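De : Coralie Fairweather
À : liste Entretien-Textile
Objet : Re: Peluches et polaires beiges, nettoyage et rangement
Heure : 21 h 14

Bonsoir à tous,

Je réponds au message de Nivaldo, que je recopie plus bas pour ceux qui viennent de s'inscrire.

> Nivaldo Marinho a écrit :
>
> Bonjour la liste,
>
> J'ai récupéré une caisse de textiles beiges à poil long et à poil bouclé : des chutes de fausse fourrure, quelques chiffons en polaire façon mouton, et des peluches allongées, du genre boudin. Une partie est feutrée. Sur les plus claires, il y a des zones brunes et je ne sais pas si c'est la teinte d'origine ou de la saleté.
>
> Trois questions. Est-ce que je peux tout passer ensemble en machine ? Est-ce qu'on peut rattraper une fibre feutrée ? Et comment les ranger ensuite sans que tout s'écrase ? Pour l'instant elles sont dans un carton avec des gourdes et des sangles, faute de place.
>
> Merci d'avance,
> Nivaldo

Pour commencer, je ne passerais pas tout ensemble. Une fausse fourrure à poil long et une polaire bouclée ne supportent pas la même chose. La première se feutre au frottement, la seconde peluche et laisse des bouloches sur tout ce qui tourne avec elle. J'ai fait l'erreur en octobre avec un lot acheté chez Clasutwood, et j'ai passé deux soirées à retirer des bouloches à la pince.

Avant de laver quoi que ce soit, sors tout du carton et mets les objets durs de côté. Les poils longs s'accrochent dans les clips de sangle et dans les petites pièces en métal, et une gourde posée dessus pendant des semaines laisse un creux qui ne part pas à la brosse.

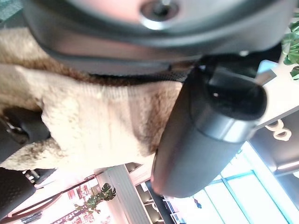
Pour les zones brunes, le test est simple. Prends un chiffon de coton blanc humide, presse-le une minute sur la partie foncée sans frotter, et regarde le chiffon. S'il reste blanc, c'est probablement la teinte, beaucoup de ces fourrures sont chinées en usine. S'il prend une couleur, lave à la main à l'eau tiède avec un peu de savon liquide, et recommence le test au rinçage. Warrick Paewai avait signalé sur la liste que certaines teintures dégorgent aussi à l'eau tiède. Dans ce cas, tu arrêtes là et tu gardes la pièce telle quelle.

1. Poils longs

Lavage à la main dans une bassine, fibre vers le haut. On appuie et on relâche, on ne tord pas. Rincer deux fois. Essorer entre deux serviettes en roulant. Pour le feutrage, attendre que la fibre soit presque sèche et peigner par petites touches avec une brosse à picots métalliques, en commençant par les pointes. Quand la base est prise en bloc, on ne récupère rien, il vaut mieux couper la partie abîmée et garder le reste en chutes.

2. Polaires bouclées et chiffons

Machine, 30 degrés, dans un filet fermé, essorage au minimum, pas d'adoucissant. Ne pas les laisser en boule au fond du panier ensuite. Une polaire qui sèche froissée garde des plis et la boucle s'aplatit là où elle était pliée. Je les secoue une par une et je les pose à plat sur le séchoir. Si tu les étends sur une barre lisse, surveille un peu, elles glissent.
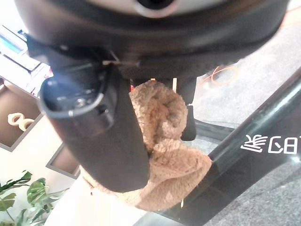 3. Peluches en forme de tube

Pas de machine si tu ne connais pas le rembourrage. Nettoyage en surface avec une éponge à peine mouillée, toujours dans le sens de la longueur, puis séchage à l'air en retournant la pièce toutes les deux ou trois heures. Pour savoir si l'intérieur est encore humide, je serre fermement une extrémité pendant quelques secondes, puis l'autre. Si la main ressort fraîche, on attend encore.

Je travaille ces pièces-là sur un plateau en verre. L'eau n'y pénètre pas, les poils perdus se ramassent d'un coup de raclette et on repère tout de suite les fibres qui se détachent. Un plan en bois brut garde l'humidité sous la peluche et peut la tacher.

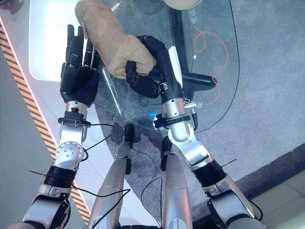

4. Rangement

Pas de sac sous vide, même si c'est tentant. Les tubes se rangent couchés, sur une seule couche. Les poils longs se roulent fibre à l'extérieur dans un vieux drap. Les polaires peuvent s'empiler, à condition de ne rien poser de lourd dessus. Pour les gourdes et les sangles, une deuxième caisse, même petite.

Côté prix, j'ai payé mes bacs 467 couronnes chez Jerkton pour un lot de 3, et ils ferment bien. Digby Lowther préfère les caisses Drita, plus hautes, mais pour des tubes couchés cette hauteur ne sert pas à grand-chose. Le détail de mes essais de brossage est dans les archives de la liste, message 113, avec les réponses d'Ekaette Amadi sur les brosses à picots. Elle n'est pas d'accord avec moi pour le peignage presque à sec et le fait sur fibre complètement sèche. À toi de voir sur une chute.

Nivaldo, peux-tu nous dire si tes tubes ont une couture apparente ? Si oui, on peut l'ouvrir sur quelques centimètres, retirer la bourre et laver l'enveloppe à part. J'ai le fil qu'il faut si tu veux m'en envoyer un.

Il me reste aussi deux filets de lavage grand format, à donner contre les frais de port. M'écrire en privé, pas sur la liste.

Coralie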